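Chapter 5
When the Machine Does the Ordering

In this chapter you will read about a chain of small convenience stores that handed part of its daily work to software. You will look at which tasks moved, which stayed, and how the people in the stores described their jobs afterward. Key terms: automatic reordering, shelf plan, task transfer, exception handling.

Stelmakh ran 20 stores when it bought an ordering system from a supplier called Wirnix. Before that, each store manager walked the aisles at closing with a clipboard, wrote down what was low, and phoned in the order before going home. A manager who had been in the same store for years could do it quickly. A new one could not, and new managers often ordered too much of what they liked themselves.

The Wirnix system took over that walk. It read the sales from the register, compared them with the last delivery, and sent the order to the warehouse at 2 in the morning. It also changed the price displays on the shelf edges, a job that used to mean paper tags and a pair of scissors. The average store carried 1,438 products, and a price change on a whole row of drinks no longer needed a person at all.

Handling the goods did not move to the machine. Bottles still have to be put on the shelf, straightened, turned and taken off again by hand. In the drinks cooler, where short bottles stand packed together under taller ones, much of the work is done with both arms inside the shelf.
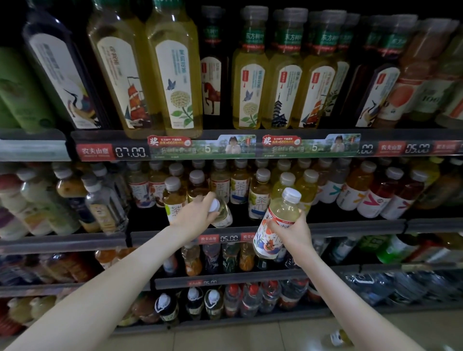
Wekesa Swai said that the system had never once asked him whether a bottle was in the wrong row. As far as it knew, he said, everything that had been delivered and not sold was standing exactly where the plan put it, and he spent a good part of his shift making that true.

His remark points to a common result of automation at work. The system keeps a record of what should be on the shelf. Someone has to keep the shelf in line with the record. Before the change, this was a small part of ordering, done almost without thinking. Afterward it became a task of its own, with a line on the shift sheet and a time limit.

Vira Symonenko, a store manager, noticed a different change. She no longer placed orders, but she had to explain them. When a customer wanted to know why a certain tea was out, she could not say she had forgotten it. She had to open the order screen and find out what the system had assumed. Stelmakh gave managers a way to overrule an order, and in the first months many of them used it every Sunday.

Section 5.1 follows one order from the register to the delivery door. Section 5.2 returns to the shift sheet and compares the old version with the new one.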